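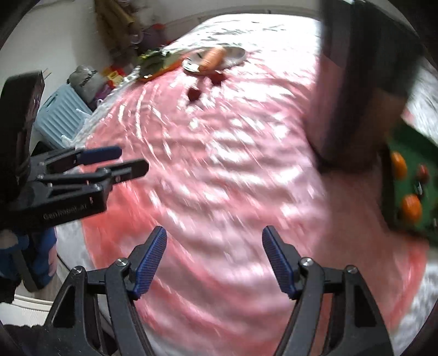
Week two of gripper trials and I have opinions, which Ga-eun Jin says is the first sign of recovery. We've got two kinds of hand-held on the go. The favourite for now has the ribbed blue pads, mainly for how it handles toy food. The orange sausage on the white plate is our standard test item, and I've now thought harder about sausage friction than most butchers.

The sausage is harder than it sounds. It's round, it rolls, and the plate gives it somewhere to roll to. Smooth tips squeezed it out sideways like soap. Ribbed ones hold on, if you come in level. If you come in at an angle you get a sausage on the rug and a remark from Karla Rosales.

Next up, the Gronthorpe jaws. Long, slim, lovely for getting into a box. Also long enough that I keep hitting things I'd forgotten were there. My own knee, twice.

Camera notes, for the three people who asked. Wide lens wins. You lose the corners to the black circle and everything smears if you swing your wrist, but you can see both fingertips and most of the room. The narrow one gave us 19 very sharp clips of carpet.

So: slow wrists. Brisa Cortés moves like she's carrying soup and her clips are all usable. Mine look like a hostage escaping.

Controller next. The Owino one is fine and has a manual. The Ikton one is quicker and has a PDF of a different product. I've been told which we can afford – guess.

Plan is 2000 clips by December. We did 8 before lunch. Piyumi Ranasinghe has made a chart and the line on it is very nearly flat.

Anyway, back on the floor tomorrow. If anyone has kneepads going spare, I'm a medium.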